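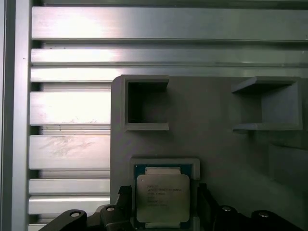
Figure 7-1. Wrist camera view at the pick position, processor in the nest tray.

7. Recovering from a Dropped or Missed Processor Pick

This section covers fault P-30 (grip not confirmed) on the Pesska processor handling cell. Use it when the arm stops at or just above the nest tray on the gray fixture plate. For faults at the square holders, go to Section 8.

Only trained operators may clear P-30. At the Fondimdale site, the trained operators are Samran Saithong, Sunee Saithong and Bohdana Horobets. Other sites should keep their own list on the inside of the cabinet door.

CAUTION: The gripper fingers stay powered after P-30. They can close without the arm moving. Do not put a hand between the fingers until step 3 is complete.

CAUTION: Do not press Resume to see if the fault clears. Resume repeats the last command, and if the processor is sitting crooked the fingers will press on its edge.

7.1 What the fault means

The controller raises P-30 when the fingers have been told to close and the grip sensor has not reported a part within 200 milliseconds. The arm holds its position, the yellow lamp comes on and the event is written to the log.

There are three usual causes:

The processor is raised at one corner and the fingers closed over it or slid off.
The tray position has shifted since the last teach.
The grip sensor cable is loose at the wrist.

A processor that is picked and then lost on the way up also gives P-30. In that case the log line ends in LOST instead of MISS. Write down which one you have before you touch anything, as the line is overwritten at the next start.

7.2 Making the cell safe

1. Press Hold on the pendant. Wait for the arm status to read HELD.
2. Open the camera page and save the wrist view. You will need it in 7.3.
3. Turn the gripper key to OFF and remove the key. Keep it with you.
4. Open the front guard. The status changes to GUARD OPEN. If it does not, close the guard, press the emergency stop and call maintenance.
5. Put on a grounded wrist strap and clip it to the stud beside the guard.

Note: Turning the key off releases finger pressure. If the fingers are holding a processor, it can fall. Slide the foam pad under the gripper with the long-handled tool before turning the key. The tool hangs on the left side of the cabinet.

7.3 Checking the processor

1. Compare your saved view with Figure 7-1. The processor should lie inside the raised border of the tray, with its heat spreader facing up and one finger to each side.
2. Look along the plate from the side. All four edges of the processor should be at the same height.
3. If one corner is up, lift the processor out with the vacuum pen. Hold it by the heat spreader only.
4. Check the underside under the bench magnifier. Scrap any part with scratched or marked contacts, even if the mark looks small.
5. Wipe the tray with a dry lint-free swab. Do not use alcohol on the fixture plate – it softens the surface over time.
6. Set the processor back in the tray, or leave the tray empty and load a new part after restart.

If the part is not in the tray, look for it on the cell floor and behind the fixture plate. Do not restart until it has been found. A part dropped onto the floor is scrap whatever it looks like.

7.4 Checking the fingers

1. Look at the bolts on both fingers. None should stand out from the surface.
2. Try each finger by hand. A small amount of spring is normal. Clicking or side play is not.
3. Press the sensor connector at the wrist until it seats.
4. If a finger is loose, tag the cell and stop here. Fingers must be replaced as a pair and the pick position taught again, following Section 11.

7.5 Restarting

1. Remove the foam pad, tools and vacuum pen from the cell. Unclip the wrist strap.
2. Close the guard and turn the gripper key to ON.
3. Select Manual and open the fingers from the pendant.
4. Raise the arm 140 mm in Z only. Do not use the Home command from the pick position. Home moves the wrist sideways first and can strike the holders on the plate.
5. Select Home.
6. Run one pick at low speed with the scrap processor from the training box. Watch the wrist camera for the whole move.
7. If the pick is good, select Auto. If P-30 comes back, leave the cell in Hold and call maintenance.

Note: Two P-30 faults in one shift require a tray position check, even if both cleared at the first attempt. The position check is also due every 1000 picks.

7.6 Why Home was removed from the old procedure

Earlier copies of this section told the operator to select Home directly after closing the guard. On 3/15/23 this was done at Fondimdale with the fingers still down beside the tray. The wrist turned, one finger caught the fixture plate and the processor was thrown clear. There were no injuries. Carola Nolte reviewed the log and Yaowalak Nuchit rewrote the restart steps as they appear in 7.5.

Destroy any copy that does not include the Z move. Replacement pages are available from the Sukprasert service desk.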